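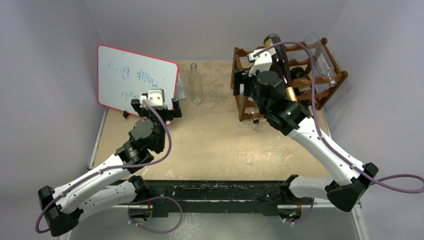
2019-01-12

5 min read

Wine rack day. I was told in September that a rack would change how the back of the table gets used, and I said then that a rack is a piece of furniture for things that already stand up by themselves. I haven't moved far from that position.

It's a nice enough object. Reddish-brown wood, scalloped slats, five bottles in it that I can see. Dolores found it through the Ferreira sale and talked it down to a price she won't tell me, which makes me think she didn't talk it down at all. She says it holds 8. I believe it holds 8 of some bottle, somewhere, a slim one that the person who cut the slats had at home. The big dark one sits in it at a slant like a man asleep on a bus. Dolores says that's how it's supposed to lie, to keep the cork wet. I asked if she knew it had a cork. She went to make tea.

I have my doubts about the whole keeping-the-cork-wet business anyway. My father kept his wine upright in the hall closet next to the boot polish and I don't remember it being any worse than other people's wine. Maybe it was terrible. I was never a good judge.

The clear bottle I left out, at the back, on its own. It's empty, and I can't see the sense in racking an empty bottle. Anika wants it for a single flower. She has wanted it for a single flower for a long time now and I've yet to meet the flower. Good shape though, the way the shoulders go. No label on it, so I can't even say what we drank to get it.

Then the stain. There's a brownish patch near the back edge, in the gap between the clear bottle and the rack, and I spent a good part of the morning thinking about it and 10 minutes doing something. Amos swears by Flillolent. Amos also swore by the magnetic bracelet. The instructions say to apply, wait, wipe, and then "repeat as needed," and that last part is doing all the work if you ask me. You could sell tap water with those instructions. I did one small corner and stood over it at different angles. In one light it was better and in another it was the same, so I put the cap back on. If the rack went a little to the left it would cover the thing completely and I could stop having opinions about it. I may do that tomorrow and tell Amos his stuff worked.

The rest of the top is scratched and scuffed all over and I don't mind that. The pale scrapes toward the front, on the right, I do mind slightly. I suspect them of being mine. Sunita offered to sand the whole top and oil it, "an afternoon," she said. Her last afternoon was the bathroom door, and we went without a bathroom door for 8 days. I said I'd think about it.

The whiteboard. I was against the whiteboard. It was supposed to be for the list (what's come in, what's been drunk, who owes who a bottle), and for a short time it was, and after that it became a thing leaning against the wall with somebody's blue marker on it. I noticed while I was wiping that the writing is upside down. So either it was written right way up and then put back the wrong way, or one of us writes lists standing on their head, and I wouldn't rule out Rafail. I turned my head to read it and still couldn't get it all. The big word could be anything. Asked Dolores, who said it was perfectly clear and then couldn't tell me what it said either.

I left it as it was. If it mattered, one of us would have asked by now.

Rafail called after lunch, wanting to know if the rack was "an improvement." I said it was too soon to say. He has one from Provden with a little brass tag for each bottle and he says it keeps him organized. I've been to his house. He has 1436 corks in a fish tank, he had his nephew count them, and this is the person I'm to take advice from on storage.

What I will give the rack is that nothing rolls. Before, you'd lay a bottle down and have to wedge it with a folded dishcloth, and the dishcloth was always the one you needed. So that's one thing. Against that, it takes up the whole right-hand corner, right over by the wall, and there'll be dust down between those slats by spring that no cloth will get to. I said so to Dolores. She said use a brush.

Anika is bringing two bottles tomorrow night. We'll see if they fit.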